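Funeral Arranging, Unit 4: Taking and Publishing the Notice of Death
Course handout, Irnari programme for trainee arrangers
8 min read

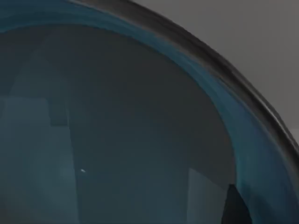 The notice is usually the first document a family asks the arranger to produce and the last one they check. Errors in it cannot be recalled once a newspaper has gone to press, and an online version will be copied by other sites within hours. This unit covers the content of a notice, the order of its parts, the approval procedure and the handling of corrections. It does not cover registration of the death, which was dealt with in Unit 2, or the longer printed tribute, which belongs with orders of service in Unit 6.

4.1 Terms

A notice of death is a short paid announcement. It states that a person has died and gives the arrangements. An obituary is an account of a life, written by a journalist or by the family, and may appear weeks later. Families use the two words interchangeably. Ask what they have in mind before quoting a price.

An acknowledgement is a later notice thanking people for letters, flowers and donations. An in memoriam is placed on an anniversary. Both are outside this unit, although the approval procedure in 4.5 applies to them without change.

4.2 Parts of the notice

The standard order used at the Bendo and Kerslake branches is as follows.

Surname, in capitals
Forenames, with any familiar name in brackets
Statement of death, with date and place if wanted
Age
Relationships
Service: place, day, time
Committal, if separate
Flowers and donations
Contact for enquiries

Some newspapers impose their own order. Where they do, theirs is followed, and the family is told so at the meeting.

The surname is the one under which the death was registered unless the family instructs otherwise. If the person was widely known by an earlier name, it follows in brackets after "formerly" or "née". Do not guess which of these applies. "Née" refers only to a surname at birth, and is often wrongly used for the name from a first marriage.

Familiar names go in only if the family gives them. Spell them back, letter by letter. Two spellings of the same short name may both be in use within one family, in which case the spelling to use is the one given by the person who signs the form.

4.3 Wording

The statement of death may be plain ("died") or softened ("passed away", "fell asleep"). It is the family's choice and the arranger should not steer it. The words "peacefully" and "suddenly" are often added from habit. Read them back as a question. A family that has had a coroner's inquiry opened may not want "suddenly" in print, and a family that was present at a hard death may not want "peacefully".

Cause of death is left out unless requested. Where an inquest is pending, no cause is given under any form of words, including "after an accident". Refer any request of this kind to the branch manager before the draft is typed.

The full home address is never printed. The town or district is sufficient. An address combined with a service time tells a reader when a house will be empty.

The date of birth is also left out. Age alone is enough for recognition, and the full date is of use to anyone trying to open an account in the name of the person who has died. If the family insists, give the year only and record the instruction on the form.

4.4 Relationships

This part causes more complaints than all the others. The usual order is spouse or partner, children, children's partners, grandchildren, great-grandchildren, brothers and sisters. Children are listed eldest first. Those who died earlier are either named with "the late" or omitted, and the choice must be the same for everybody in the notice.

Points to settle at the first meeting:

Former spouses. Include only on instruction. If included, the relationship is stated by way of the children ("mother of") and the word "former" is avoided.

Stepchildren. Ask whether the family draws a distinction. Many do not, and will be offended to see one made in print.

Estranged relatives. The arranger takes no position. Where two parties give conflicting instructions, the person who signed the funeral contract has the say over the notice we place. The other party is free to place a notice of their own, and should be told this politely and once.

Children under 16. First names only, or "grandchildren" without names.

Pets. Permitted by most newspapers. Check first.

Adjectives should be even. If one child is "devoted", the others will look for the same word. Place a single adjective before the whole list.

4.5 Approval procedure

The draft is typed on form 388 while the family is present, or on the same working day if instructions are taken by telephone. Handwritten drafts are not sent to any publication.

Form 388 has 2 signature boxes. The first is for the client and confirms wording, spelling and cost. The second is for a member of staff other than the arranger who took the details, and confirms that the service place, day and time match the booking record. The second box is not a formality. Both the chapel's confirmation and the minister's must be on file before it is signed - a provisional booking does not count.

If the client cannot attend, the draft may be approved by email. The reply must come from the address on the contract and must contain words of approval. A reply that says "thanks" and asks about cars is not approval. Print it, mark it as pending and telephone.

Read every draft aloud once. The eye passes over a doubled word or a missing "of" which the ear will catch. Check the day of the week against the calendar separately from the date, as one is often altered without the other when a service is moved.

4.6 Length and cost

Newspapers charge by the line or by the word. The Gandilden branch works to a standard notice of 188 words or fewer, and quotes from that figure. Longer notices are quoted individually. The quotation must show separately the newspaper's charge, any charge for an emblem or verse, and our own fee for placing the notice. The newspaper's charge is a disbursement and is passed on without mark-up.

Shortening is best done in this order: verse, second adjectives, names of in-laws, hospital ward, place of committal if private. The service time and the enquiries contact are never cut.

Verses taken from printed cards or songs may be in copyright. Most newspapers hold a list of verses they will accept. If the family's own choice is not on the list, send it to the newspaper for a decision before the client signs.

4.7 Flowers and donations

"Family flowers only" and "no flowers" are different instructions. So are "donations in lieu" and "donations if desired". Use the client's exact choice. Give the charity's registered name in full. Several hospices have similar names, and money sent to the wrong one is slow to recover.

State where donations should go: to the branch, to the charity direct, or to a plate at the service. If the branch is collecting, open the donation record before the notice appears.

4.8 Private services

Where the funeral is private, the notice may say so, or it may be held back until afterwards. The second course is safer if the family expects unwelcome callers. A notice printed in advance should give neither time nor place. The words "at the family's request" are enough, and no further reason is offered to anyone who telephones.

4.9 Corrections

If an error is found before the newspaper's deadline, telephone, then confirm by email, and obtain a corrected proof. If it is found after publication, proceed as follows.

Tell the client before they find it, if possible.
Establish from form 388 where the error arose.
Book a corrected notice in the next edition.
Amend the online version on the same day.
If the error concerns the service time or place, telephone the names on the client's list and post a member of staff at the wrongly printed place.

The corrected notice is printed complete. It does not refer to the earlier one unless the service details have changed, in which case it opens with "Amended notice". Where the fault is ours, the client pays for neither.

Preparation for the next session

Bring a notice cut from a local newspaper, marked up against the list in 4.2. Draft a notice from the case sheet for Unit 4, then produce a second version with the verse and in-laws removed. Both are to be typed on blank copies of form 388, with the second signature box completed by another trainee.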